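엉킨 목걸이 하나 푸는 데 차 한 주전자

리우드밀라 프로코펜코 씨와는 원래 커튼 얘기를 하려고 만났어요. 그런데 제가 가방에서 이어폰을 꺼내다가 목걸이가 같이 딸려 나오는 바람에(네, 저 그런 사람이에요) 얘기가 완전히 다른 데로 흘러갔습니다. 프로코펜코 씨는 '미센트'라는 작은 수선 공방에서 구슬 장신구의 실을 갈아 주는 일을 하는데, 제 목걸이를 보자마자 손부터 내밀더라고요.

"이리 줘 봐요. 이런 건 서서 하면 안 돼요. 앉아서, 아니면 침대에 펼쳐 놓고 해야죠."

왜 하필 침대냐고 물었더니 웃으면서 이러시는 거예요. "탁자에서는 구슬이 튀잖아요. 침대에서는 떨어져도 거기 그대로 있어요. 우리 어머니도 늘 이불 위에서 하셨고요. 대신 이불은 꼭 팽팽하게 당겨 놔야 돼요. 주름 사이로 들어가면 그날은 못 찾아요."

공방에 들어오는 물건은 대부분 집에서 쓰던 과자통이나 차통에 담겨 온다고 해요. 전용 보석함에 가지런히 넣어 오는 손님은 의외로 드물대요. 저희 집도 그렇거든요! 뚜껑이 예뻐서 못 버린 양철통에 팔찌며 목걸이며 다 같이 들어가 있어요. 프로코펜코 씨는 그게 나쁘다고는 안 하셨어요. 다만 한 통에 다 넣지는 말라고, 특히 진주는 따로 두라고 몇 번이나 말씀하셨습니다.

"진주는 무른 편이라 금속 팔찌랑 같이 굴러다니면 긁혀요. 술 달린 것도 문제예요. 술은 뭐든지 붙잡거든요. 저는 통을 열면 술 달린 것부터 꺼내 놔요. 그것만 빠져도 나머지가 훨씬 얌전해져요."

그날 배운 걸 바로 써먹었죠. 침대에 하늘색 구름무늬 시트를 펴고, 분홍 뚜껑 양철통을 가장자리에 열어 놓고요. 갈색과 회색 구슬 팔찌, 빨간 술이 엉킨 은색 팔찌는 통 밖으로, 진주는 그보다 오른쪽으로. 통 안에는 짙은 파란색 구슬 줄이 아직 남아 있고요.
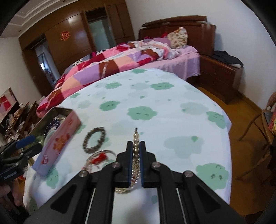
진주 목걸이는 어떻게 보관하는 게 제일 좋은가요?

잠금 고리를 채운 다음 부드러운 천 주머니에 넣어 눕혀 두면 된대요. 오래 걸어 두면 실이 늘어나니까 고리에 매달아 놓는 건 피하라고 하셨고, 착용한 뒤에는 마른 천으로 한 번 닦아 주는 정도면 충분하답니다.

저는 늘 고리를 풀어 둔 채로 통에 던져 넣었는데, 그게 엉키는 지름길이었어요. "고리가 열려 있으면 양쪽 끝이 돌아다니면서 다른 줄 사이로 들어가요. 채워 놓으면 그냥 동그라미 하나예요." 듣고 나니 너무 당연한 말이라 좀 민망했습니다.

프로코펜코 씨가 이 일을 시작한 지는 17년이 됐어요. 처음 맡은 물건은 친구 할리나 드미트리우 씨의 할머니 목걸이였는데, 알 사이에 매듭을 하나씩 넣는 걸 몰라서 두 번이나 다시 꿰었다고 해요. "할리나가 아직도 그 얘기를 해요. 결혼식 때 걸고 갔는데 끊어질까 봐 춤을 못 췄다고요. 안 끊어졌어요! 제가 그건 꼭 써 달라고 했죠?" 네, 썼습니다.

엉킨 줄을 푸는 요령도 여쭤봤어요. 절대 양쪽으로 당기지 말고, 매듭 한가운데를 손가락으로 살살 벌려서 공간을 만들어 주라고 하시네요. 가는 체인이면 바늘 두 개를 쓰고요. 그래도 안 되면 덮어 놓고 차를 마시러 간대요. 제 목걸이도 정말 그렇게 풀렸어요. 30분쯤 만지작거리신 게 아니고 딱 30분, 중간에 차를 네 잔 마시면서요.

헤어지기 전에 제일 아끼는 장신구가 뭐냐고 물었더니, 한참 생각하다가 손목을 보여 주셨어요. 구슬이 하나 모자라서 다른 색으로 채워 넣은 팔찌였습니다. "이건 안 고쳐요. 손님 것 먼저 하다 보니까 순서가 안 와요." 커튼 얘기는 결국 한마디도 못 했고, 2월에 다시 만나서 하기로 했어요.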